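Okay, a few of you asked how the letter-writing thing is going, so settle in, this is going to be a long one (you know me).

For anybody new: back in January I decided I would write one real letter a day for 30 days. On paper, with a stamp, to an actual person. I had been meaning to do it ever since we cleared out my aunt's house in Drallside and found the shoebox.

The shoebox had letters in it going back to before I was born. Birthday news, complaints about the roof, a whole page on a neighbor's goat. She kept every one of them, and I sat on the floor of her closet reading until my legs went numb and my cousin came looking for me.

So, day one. I sat down full of good intentions and wrote "Dear Berkay, how are you?" and then got up and made toast. I had forgotten how to do this! I can text all day long, but a blank sheet wants something else from you and I did not have it ready.

What got me going was writing down whatever had happened in the last hour. The toast. The mail truck blocking the driveway again. Once I had three boring sentences down, the fourth one was usually something I wanted to say. 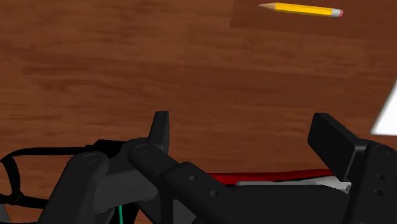

And I stopped trying to make the letters nice. My first few had drafts, if you can believe it, with a clean copy after. By the second week I was crossing things out right there on the page and drawing arrows up the margin, and those are the ones people wrote back about.

People did write back, by the way. Berkay Özkan, who I shared an apartment with in Distach more years ago than either of us will admit, sent me four pages on both sides. Four! He told me about his father's illness, and I had no idea. We "like" each other's pictures all the time and I had no idea.

I called him after that and we talked until his phone died. I'm still thinking about it, to be truthful.

Some practical stuff for those who asked. I kept a list of 25 names on the fridge and figured the last five would come to me, and they did. My old piano teacher was one. The lady who used to run the bakery on Valdovinos Street was another – I had to ask her niece for the address.

I wrote after supper, before the TV went on. If I waited until bedtime it didn't happen. I missed two days when the stomach bug came through the house, and I just tacked them on at the end. No guilt.

Length: one side of one sheet is plenty. I promise nobody is grading you. My shortest was to my brother and it was mainly about a sandwich.

Would I do it again? I'm still doing it, only slower, one or two a week now. There's a reply sitting on the counter from my piano teacher that I want to answer properly. She writes in this beautiful slanted hand and I need a magnifying glass and a cup of coffee to get through it.

If you'd like a letter, send me your address in a private message – please don't put it in the replies! I'll get to you, though it may be a little while, and you'll have to put up with hearing about my tomatoes.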